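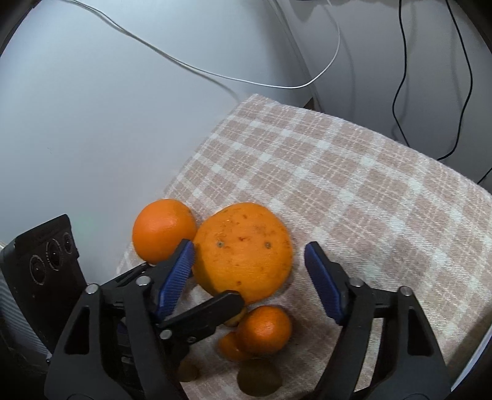 Four oranges on the pink plaid. The big one in the middle has all the freckles.

Citrus Week at Our Place

Every June I tell myself I'll buy fruit like a normal person, and every June I come home from the Mokoreck market with more than I can carry in one trip. I love oranges! I love the bumpy ones, the shiny ones, the ones that look like they rolled down a hill to get to you. So this year I gave them their own page on the site, and their own cloth too — dusty pink with cream and white stripes, which I've had since my first apartment and which has been through the wash more times than any shirt I own.

A little more on this bunch, for the people who always write in asking what to buy. The small bright one at the upper left has the smoothest skin of the lot, and that's the kind I grab for lunches (fits in a coat pocket, no bag needed). The big one next to it is paler and duller, with dark brown spots all over the peel. Please don't skip fruit like that! I've had spotty oranges from the Georgiou stand that beat anything waxed and perfect from the supermarket, and they usually go in the 2 dollar basket, so there's that.

I'm a sucker for a glossy peel too, like on the little round one below the big guy. Those I leave in a bowl for a few days just to look at — my sister thinks this is ridiculous — and then I zest them into pancake batter.

The market is open Wednesday mornings, and the good baskets are gone by nine. Bring cash and your own bag. My marmalade notes are on the recipes page, including the batch that took 20 oranges and most of a night. I'm still scrubbing that pot.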